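Preseason hill running with the Trernberg ladies 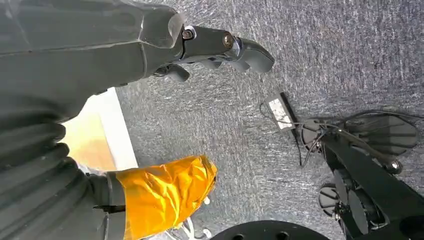

Trernberg Running Club, Women's Trail Section

So we finally did it, the Hernel loop, all the way around and back down to the parking lot before dark! I have been wanting to get our group up there since April, when I ran the lower half on my own and came home covered in mud and grinning like a kid.

If you don't know the Hernel, it starts behind the old Ploton quarry, and the first mile is a joke. Flat, soft, pine needles, you could push a stroller on it. Then you cross the little bridge and it goes straight up. I had told everyone to walk the steep part, and of course half of us ran it anyway (me included, I have no discipline) and then stood at the top bent over and laughing.

What I really wanted to write about is the hill session we've been doing to get ready, because two people asked me for it after the run and I said I'd put it up.

We warm up for a mile and a half, easy enough to chat. Then some leg swings and skipping, holding on to the fence if you wobble like I do. After that we go to the grass bank and run 200 meters up, steady, not a sprint, and jog back down. Six of those. Take a good drink, and then it's four longer ones of 300 meters on the gravel road, where the slope is gentler and you can think about your arms. I keep telling people to drive the elbows back and look up the hill instead of at their shoes. It makes such a difference!

The newer runners do four and two, and that is plenty. We all finish together with an easy 1000 meters on the flat and nobody is allowed to race it. That rule gets broken too.

We did this once a week for eight weeks, and I noticed it most on the downhills, which surprised me. My quads used to be finished by the second descent and this time I was still bouncing over the roots at the end. I'm also a lot braver on loose stones than I was in spring, though I still squeal.

A few bits for anyone joining us next time. Bring a light even if you think you won't need it. The stream crossing is higher than it was in the summer, so spare socks in the car. Gloves too, the wind on the ridge is sharp. And eat something on the way up! I had half a cheese sandwich at the Lefèvre bench and it was the best sandwich of my life.

The next long one is 13th November, meeting at the Ploton gate at the usual time. We'll do the Hernel the other way around, so the big climb comes late, and I'm already a bit scared and very excited. Come even if you've missed the hill sessions, we regroup at every junction and there's always somebody happy to hang out at the back.

My race number for the winter series came today as well: 2911. I've stuck it on the fridge.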